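**Feb 25, 2020**

# Historian Eyvindur Thoroddsen Named to Visiting Post at Broldale

Broldale College has appointed the historian Eyvindur Thoroddsen to its visiting fellowship in northern European history. He will take up the post in July and stay for one academic year.

Thoroddsen comes to the college from the Hjaltested Institute, where he has taught since 2000 and led the history section for the past nine years. His work deals with trade, shipping and consular life in the North Atlantic during the nineteenth century. He is best known to students for a long-running seminar on merchant letters, which he plans to offer at Broldale in a shorter form.

The fellowship is open to scholars at any stage of their careers. Fellows teach one course, give a public lecture and spend the rest of their time on their own research. The college library will provide a desk in the reading room and borrowing rights that match those of permanent faculty.
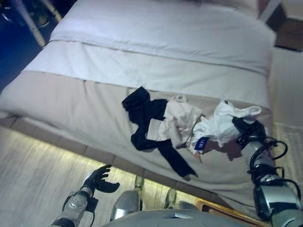 Visiting fellows at Broldale live on campus, and the history department regards this as part of the post. Students are encouraged to meet with fellows outside class hours, and past holders have run reading groups in the evenings. Housing is furnished and linens are supplied, down to the white duvet and the beige runner across the foot of the bed, so a fellow arriving from overseas needs to bring little besides clothes and books. Rent is covered by the fellowship. Meals are not, although fellows may use the faculty dining hall at the staff rate.

## Research plans

Thoroddsen will use the year to finish a book on the Drelell papers, a collection of business and family letters left by a merchant house that traded in fish, timber and salt. The letters passed between several owners before the college bought them, and large parts have never been published. Many are in Danish, with others in German and English, and the handwriting varies a good deal from one clerk to the next.

The collection fills 100 boxes. A basic list exists, but it gives only the year and the sender, and it leaves out most of the enclosures. Thoroddsen worked through eight of the boxes during an earlier research trip and has said that the enclosures were the most useful part. They include price lists, notes on crews, complaints about spoiled cargo and drafts of petitions to port officials.

His book will look at how the firm's agents gathered political news and passed it on. Merchants often heard of a change in tariffs or a closed harbor before the diplomats did, and the Drelell agents seem to have sold some of what they learned. Thoroddsen argues in a recent article that this trade in news shaped the way smaller consulates were staffed. Other scholars have questioned how far the evidence from one firm can be stretched, and he has said the new book will answer them with material from rival houses.
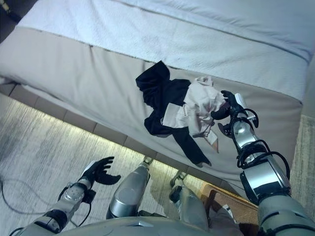

*On-campus housing for visiting scholars, Broldale College.*

The library expects to open the rest of the collection to readers while he is in residence. Staff are rehousing the letters in acid-free folders, and a fuller catalog will follow box by box. Readers who want to consult the papers should write to the special collections desk before they travel, as some boxes will be out of use for conservation work on any given day.

## Teaching and public lecture

In the fall Thoroddsen will teach an undergraduate course on merchants and consuls in the North Atlantic. It will meet twice a week and has no language requirement. Translated letters will be handed out in class, along with maps and extracts from port registers. Assessment will be by two short papers and a longer essay based on a set of documents chosen by the student.

The merchant letters seminar will run in the spring for graduate students. Reading knowledge of Danish or German is expected, and the group will spend the opening weeks on handwriting before moving to the letters themselves. Students in the economics and languages programs may apply for a place with the consent of their advisers.

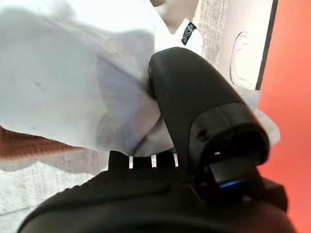

## Support for the fellowship

The post is paid for by a gift from Arkico, a shipping firm that has supported the history department's library purchases in the past. The firm has no part in choosing the fellow. Applications are read by members of the department together with an outside scholar, and the college president confirms the choice.

Under the terms of the gift, each fellow also receives a small grant for travel to archives. Thoroddsen intends to spend his on visits to port record offices in Denmark and northern Germany, mostly during the winter break. Copies of any records he orders will be left with the Broldale library when his stay ends.
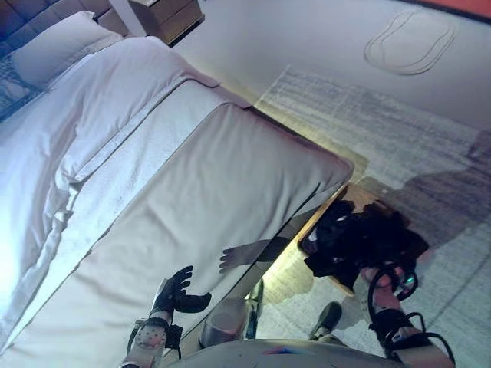

Thoroddsen wrote in a message to the department that he was glad to be returning to the Drelell letters with enough time to read them in order. Earlier trips had forced him to pick out names he already knew, he said, and he suspected that the clerks and junior agents had more to tell than the partners. He added that he hoped students would help him with some of the worse handwriting.

The date of the public lecture will be posted on the department's events page once a hall has been booked. Admission will be free. Course registration for the fall opens on the usual schedule, and questions about the spring seminar should go to the graduate office.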